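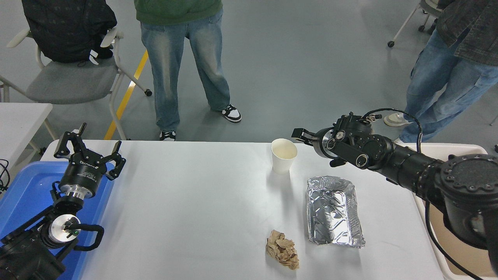
Jilellow Opens Its Table-Clearing Kit to Smaller Kitchens

3 min read

Jilellow has started taking orders for Wukov, a two-arm kit meant for the messiest part of a canteen or break room: the table after people have eaten. Until now it was only sold in lots of 6 or more. From November a single station can be leased for 60 months, with installation and one service visit a year included in the price.

The kit comes as two black arms that mount on either side of a standard table, plus the control software. Buyers supply their own table, bin and tray. Grippers are chosen at the time of order and can be swapped later with a hex key.

Cups, foil and paper are the three items the company talks about most. A paper cup crushes if the fingers close too hard, so the default setup takes it by the rim and keeps the grip light. Foil trays bend and throw back glare from ceiling lights. Jilellow says it trained the software on 3,000 pickups of foil alone.

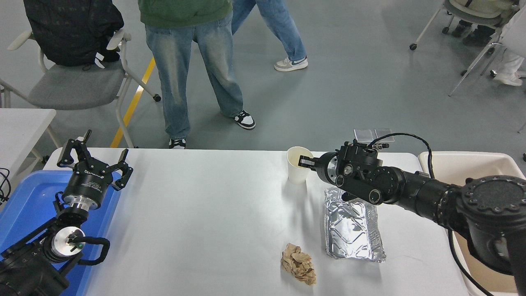
What You Get for the Money

The base lease is $248 a week. That covers both arms, the grippers, the software and phone support during business hours. Training for staff is extra and is handled by Eyvindsson, the reseller for most of the Midwest. Sedo, which makes a rival single-arm unit, charges less per week but bills separately for software updates.

We have a few reservations. The kit works one table at a time, and it can't be wheeled to the next one without being set up again. Liquids are not supported, so cups need to be emptied first. Buyers should also ask how much floor space the bin needs, as it has to stand within reach of an arm.
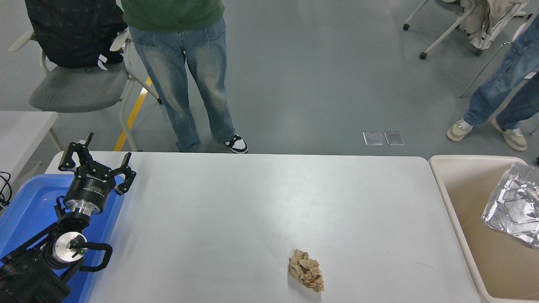

Foil in the bin, with the brown paper still on the table.

Orders go through the Jilellow sales desk or directly through Eyvindsson. Lead time is 6 weeks.

We use cookies to remember your newsletter settings. By continuing to read, you agree to our cookie policy.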